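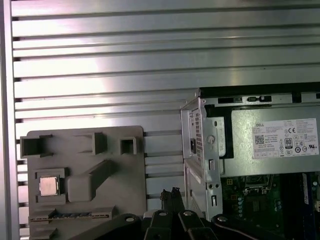 Desktop repair cell: gripper open between the fixture plate and an opened DELL chassis, with a CPU chip in its recess on the plate.

GOSCOMBE PUBLISHES FREE GOOD PRACTICE GUIDE FOR ROBOTS THAT REPAIR COMPUTERS

Saturday, December 7, 2019

Hello from the Goscombe workshop! I'm Farzana Rind, I look after standards here, and I'm very happy to say that our good practice guide for robot repair benches is out today. It's called the Kaleo Guide, it's free, and it runs to 11 pages (my first draft was far longer, and my colleagues were kind enough to say so).

We wrote it for small repair shops and refurbishers who are putting an arm next to their human benches and wondering which rules they ought to follow. The big machinery safety standards still apply, of course, and the guide doesn't replace any of them. What they don't cover is the fiddly stuff: where a loose processor should sit while the arm is busy elsewhere, who may reach into the cell, how you write down a dropped part.

The guide has four sections, on the risk assessment, the fixture, handling parts and keeping records. My favourite is the one on fixtures. We ask that every loose part has its own marked place on a fixed plate, and that the arm never puts a chip down anywhere else. We also ask for the power supply to be unplugged and tagged before a chassis goes in, for earthing to be checked at the start of each shift, and for a named person to sign off any change to grip force. Two people should sign if the change is made while a job is open.

We tried the rules out with our friends at Fairweather and Vatow, who sent back 265 comments between them. I read every one! A fair few were about the word "shall", and we've now used it only where we mean it. The stop button section was rewritten from scratch after Fairweather's fitters told us it made no sense to anyone wearing gloves, and I think it's a much better page for it.

Farzana Kazmi, who runs the benches at Vatow, told me: "We stuck the parts handling page on the wall and the night shift started arguing about it, so I knew they'd read it."

We'd love more arguments like that. Comments on this edition are open until the end of April, and you don't have to be a customer of ours to send them. Printed copies are available on request, with a blank risk assessment form tucked in the back.

For copies, comments or a visit to the workshop, please ask for Farzana Rind at the Goscombe press desk.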